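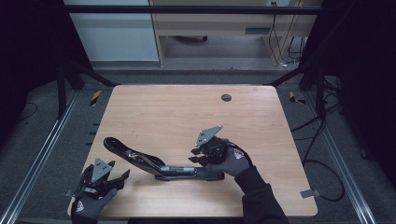
Leobardo Contreras caught 109 games last season for the Sondport club, most of them on knees that had stopped bending all the way by July. At 34 he is the oldest catcher in the league. He arrives at the park before noon, drinks a coffee in the clubhouse kitchen and starts taping. Hands are what he talks about most. A pair of dark gray gloves with a red-and-white patch on the back, worn by someone at a wood-grain table, would look dainty next to the mitt he has used since Double-A, which has been relaced so often that little of the original leather cord remains.

He was never a prospect. Bermúdez, the high school he attended, had sent two players to the pros before him, and both were pitchers. Contreras signed for a bus ticket and a small bonus that went to his mother's roof. He hit .231 in his first year and was told to learn to catch or look for other work.

"I didn't want to catch," he says. "Catchers looked tired all the time. Then I tried it, and I was tired all the time, and I liked it."

The man who taught him was Leopoldo Meléndez, then a roving instructor and now the Sondport manager. Meléndez had him block balls off a concrete wall behind the bullpen, 100 a day, with his throwing hand tucked behind his back. In the afternoons they went over hitters. Contreras kept the notes in school notebooks, and he still has them in a box at home, along with his first contract.

Pitchers ask for him. Leobardo Aguirre, the left-hander who led the staff in innings, says he shook off only one sign in May and gave up a double on the pitch. The two Leobardos share a locker row, and their mail gets mixed up.

"He remembers what a guy swung at two years ago," Aguirre says. "I don't remember what I threw in the second inning."

The front office would like him to coach. Dulce Solís, the general manager, made the offer over the winter – a bench job, a full-year salary and a say in how the younger catchers are brought along. Contreras asked for one more season first. Solís agreed, on the condition that he start no more than 3 games in a row. He broke that in the opening homestand, when the backup went down with a hamstring strain, and has caught four straight more than once.

His wife, Xóchitl Hinojosa, teaches fourth grade in Irnis, over an hour up the highway. She drives down when school lets out and sits on the third-base side, high enough to see the outfield shift. She has watched him get hit by foul tips for eleven years and no longer puts down her food when it happens.

They have talked about what comes next. There is a house they want to finish, and a son who has started playing Little League, as a shortstop. Contreras says he will decide after the last road trip, a long one that ends in Griltness. He has packed for it the same way every year – two mitts, one suitcase, the knee braces on top.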